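Personhood and Moral Status
Handout 3: Persons, Humans and the Cases in Between

Read this before section, please, and bring it with you. I've put the main ideas in roughly the order I'll lecture on them, with a few of my own opinions mixed in (you're allowed to disagree, and last year's best papers did). The reading is the Raelene Kingi chapter plus the short reply by Wilson Usuga. Both are in the course packet.

Where we left off

Last time we pulled apart two questions that people love to run together. One is a biology question: is this creature a member of our species? The other is a moral question: does this creature have the kind of standing that means we owe it something for its own sake? You can answer the first with a lab test. You can't answer the second that way, or at least you need an argument to get from the test to the answer, and most of this handout is about what that argument might look like.

A quick vocabulary reminder. I use "human" for the species and "person" for the moral category. Kingi does the same. Usuga doesn't – he thinks the split is a mistake from the start – so watch out when you move between them.

The capacity view

The capacity view says you're a person if you can do certain things. The list changes depending on who's writing it, but the usual suspects are reasoning, awareness of yourself over time, and being able to act on reasons. It has a lot going for it! It explains why a rock isn't a person and why a very clever alien would be. It doesn't play favorites with our own species, which a lot of people find attractive.

The trouble starts when you look at who gets left out. Newborns can't reason. Neither can someone in deep, dreamless sleep, at least not right then. Defenders usually say that what matters is having the capacity, even if you aren't using it at the moment, and that takes care of the sleeper pretty well. The newborn is harder. You can say she has the potential, but then you owe us a story about why potential counts, and a person who could potentially be a judge doesn't get to hand down sentences in the meantime.

The nature view

The nature view goes the other way. You have dignity because of the kind of being you are, and a newborn is exactly the same kind of being as you or me. Nothing has to be earned or switched on. Religious versions ground this in creation or the soul. Secular versions talk about what's normal for the kind, or what a healthy member of the kind would grow into.

I find this one warmer and also slipperier. Why should my standing depend on what other members of my group are typically like? If a single parrot somehow learned to do philosophy, we'd want to credit the parrot, whatever parrots in general are up to. Kingi spends most of her second section on this and I think she's at her best there.
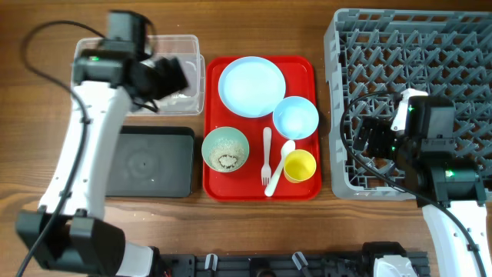
Relational views take a different starting point altogether. They say that standing comes, at least in part, from the relationships we're in: being named, fed, talked to, mourned. Kingi's favorite case is the shared meal. Think of an ordinary place setting, a plate with a couple of bowls, a cup, a fork and a spoon on a red tray, and ask what it means to set one out for somebody. You're treating that somebody as a guest, and a guest is someone you can wrong. She thinks a good deal of moral life is already packed into that act, long before anybody gets around to checking a list of capacities.

Usuga isn't having it. His reply is short and a bit grumpy (I like it a lot). If standing comes from being welcomed, he says, then the unwelcome person has none, and the unwelcome person is precisely the one who needs it. Kingi could answer that the relationship shows us the standing without creating it. But then what does create it? Page through her last section and see whether you think she ever says. I go back and forth.

The Henare case

We'll spend most of section on this one. Henare is a town on a river, and for as long as anyone remembers its families have spoken to the river as an elder. They ask its permission before fishing. A company called Broseck wants to dam it. The families say this would wrong the river, over and above whatever it would do to them.

Try it with each view. The capacity view looks stuck, given that rivers don't reason. The nature view needs to tell us what kind of thing a river is. The relational view has the most to say, and some of you will think it has too much to say. If a river can be a person through relationship, can a ship? A corporation? Could Broseck itself?

A common slip here is to argue that the river must be a person because damming it would be wrong. Plenty of things are wrong to destroy without being persons. Old paintings, for one. Please don't do this in your paper.

A word on "dignity"

People use it in at least 2 ways. Sometimes it's a status you can't lose, and sometimes it's a way of carrying yourself that you certainly can (ask anyone who's slipped on ice in front of a crowd). When an author says that illness "robs us of dignity," check which one is meant. It can't be the first if the first really can't be lost.

For section

Come with a paragraph on whichever view you like least, making the strongest case for it that you can. Around 400 words is plenty. Handwritten is fine if I can read it.

The November paper builds on the same paragraph, so keep your copy. Office hours are at 3 in the afternoon as usual, and drafts are welcome there, even messy ones.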